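Can a robot do your chores yet?

Think about the last job you were asked to do at home. Perhaps you laid the table, or put your socks away, or helped to weigh out the pasta for tea. Did it feel hard? Probably not (boring, maybe!). But jobs like these are some of the trickiest things you can ask a machine to do, and scientists and engineers all over the world are having a brilliant time trying to crack them.

Let's start with hands. You have four fingers and a thumb on each of yours, and your skin can feel whether something is slippery, squashy or about to fall. Lots of robots make do with two stiff fingers that open and close like a pair of tongs. That's called a gripper. With just those two fingers, a robot has to pick up everything from a spoon to a sponge.
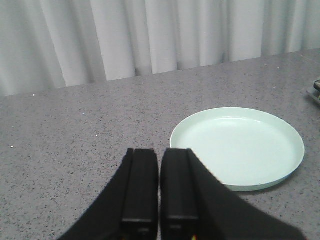 A gripper's two black fingers, with a pale green plate on the worktop.

Try it yourself! Hold out just your thumb and one finger, keep them perfectly straight, and try to pick up a coin from the table. Now try a sheet of paper. Now try to do up a button. You'll soon be cross with your own hand.

What makes a chore easy or hard?

Robots love things that stay the same. In a factory, a robot arm might put the same lid on the same jar 3000 times, and every lid is in exactly the right spot. It hardly has to think at all.

Homes and shops are much messier. A cup might be upside down. Somebody might have moved the chair. And some things don't even keep their shape! A brick looks like a brick whichever way you turn it, but a towel can crumple in millions of different ways. Engineers call things like towels, string and dough "deformable", meaning that they bend, stretch or squash when you touch them.

Noodles might be the champions of this. They slide, they tangle, and when you pull one, ten of its friends want to come along too. How many will you get in one grab? Even a grown-up chef can't be sure.
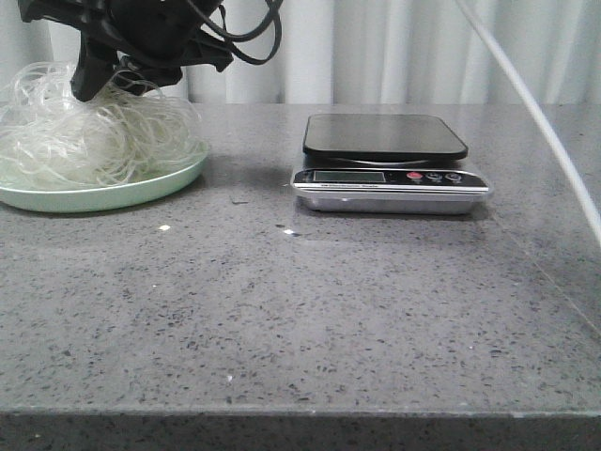 Why weighing is a clever test

Imagine you work in a noodle shop and every bowl needs the same amount. You'd take a handful, pop it on the scale and look at the number. Too much? Take a bit off. Too little? Add a pinch more. You do all of that without making a fuss, but a robot has to learn each part: where to grab, how hard to squeeze, when to let go, and what to do about the stringy bit that won't come off its fingers.

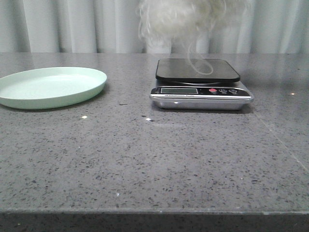
Letting go sounds like the easy part, doesn't it? It isn't, if what you're holding is light and wispy. A strand can cling on or drape itself somewhere you didn't want it, so a good robot needs to check its work and have another go.

So, can they do it yet?

Some of it, yes! Robot vacuum cleaners already trundle round plenty of living rooms, and there are robots in warehouses that carry shelves about all day long. Folding, cooking and tidying up are coming along, but robots are often slow at them and still get muddled by surprises. For now, you're still much better at finding a lost sock.

Words to know

Gripper: the part of a robot that holds things.
Deformable: able to change shape when pushed or pulled.
Sensor: a part that helps a machine see, feel or measure.

Written by Maricel Manalastas. Activity idea by Rhea Pangilinan.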